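The Mug Club

The robotics club at Varkley met on the top floor of the old annexe, up three flights of stairs that smelt of floor polish, and by the time I reached the landing in those days I generally had to stand for a bit and pretend to read the noticeboard. I was sixty-eight that year and had signed up in September for what I believed was going to be a talk with slides. Instead I was handed a lanyard and a cup of tea and introduced to a pair of arms.

They lived in a sort of three-sided box, and somebody before my time had lined the walls with patchwork cloth in maroon and cream and blue, so that the whole affair looked like a very serious puppet theatre. The students called the left arm Wolmont and the right arm Jidia, after two villages on somebody's bus route, I think, though I had three different accounts of it and liked all of them. Wolmont was said to be the steady one. Jidia had opinions.

What the club wanted was entry to the Levchenko Cup, and that year the Levchenko people had set a task so homely that I laughed out loud when it was read to us. The arms were to put the crockery out. Mugs on a tray, mugs off a tray, mugs in a line with their handles facing the same way, all of it inside 300 seconds, and marks taken off for anything chipped. Well, I had spent 32 years running the canteen at a bus depot. I had put out more mugs than the whole room had drunk from, and I said so, and from then on I was on the team, whether I had meant to be or not. 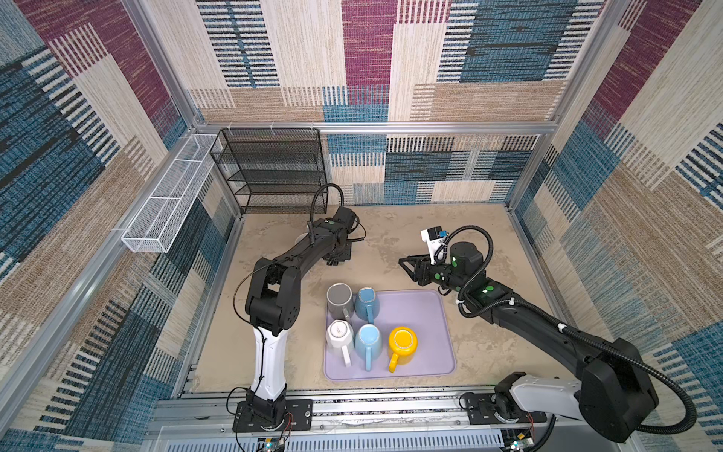

What the canteen knew

The young people were marvellous at sums and dreadful at mugs. They would tell you to a hair where a wrist joint was in the air, and then be quite baffled when the thing it was holding swung round and knocked its neighbour. So I brought in my own tray from home one evening and showed them how you do it when you have a counter full of drivers and the urn is spitting. You always take the near one first, love, I said to the girl who wrote most of the program, and you never reach over a full cup if you can go round it. She wrote that down. She wrote down everything I said, bless her, including once a remark about my knees.

The boy who looked after the wiring was harder to win over. He had a way of listening with his eyes on the floor that I took for rudeness until I realised he was picturing the whole thing in his head, every inch of it, and mustn't be jogged. When he did look up he asked the best question anybody asked me all year. He said, "How do you know when to let go?"

I had to go home and think about it. I stood in my kitchen that night picking up the same cup and putting it down again until the cat left the room. You feel the table come up to meet you, is the nearest I could get, and your fingers know a little before you do. I told him that the following week and he nodded, and went off and spent until half term on it. 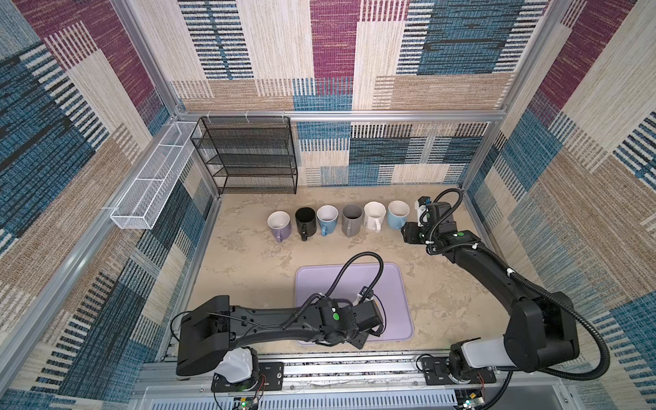 I must say something about handles, as I became rather a bore on the subject. A person coming in from the cold wants to put out a hand and find the handle there, and a row with every handle turned to the front tells him he was expected. Six of them stood along the back of the box like that one evening, from the lavender one at the left-hand end to the pale blue at the other, with Jidia's gripper right up close to the last of them, and I felt a lump in my throat that I put down to the stairs. The wiring boy was standing next to me. "Is that how you had them?" he said, and I told him it was exactly how I had them, only mine were all white and most said Property Of.

After that the two of us got on like anything. He took to walking down with me at the end, one stair at a time, carrying my bag and talking about friction. I learnt that his nan had brought him up, and that she'd been poorly since the spring, and that he had been making her tea in the mornings before college and getting the handle round the wrong way for her bad hand. He had never thought about it, he said, until I went on so.
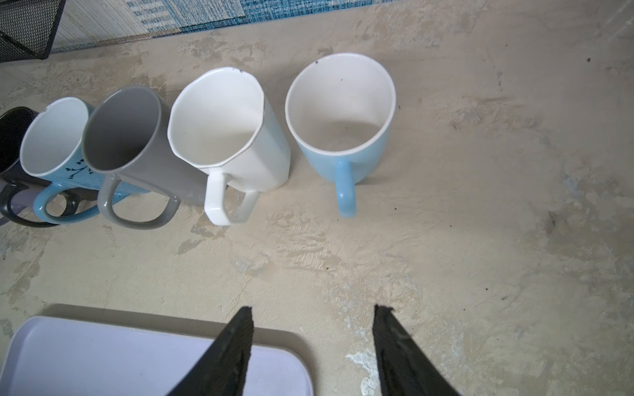
He thought about it a great deal now, and so did the rest of them, and I suppose I did too. We ran the routine 471 times before the Cup. I know because the girl kept a tally in the back of the notebook, in among my sayings, and she read the number out on the coach while we ate our sandwiches at what felt like the crack of dawn.

We came fourth. The winners were done in 90 seconds flat and it was a lovely thing to watch, quick as a card trick, and we clapped till our hands stung. Ours took nearly the whole time allowed. But one of the judges, a tall woman with a cold, came round afterwards and stood in front of our row for quite a while, and then asked who had taught them to set a table. The whole team pointed at me, the wiring boy as well, and I went as red as a pillar box.

He rang his nan from the car park to tell her. I could hear her asking whether he'd had anything hot.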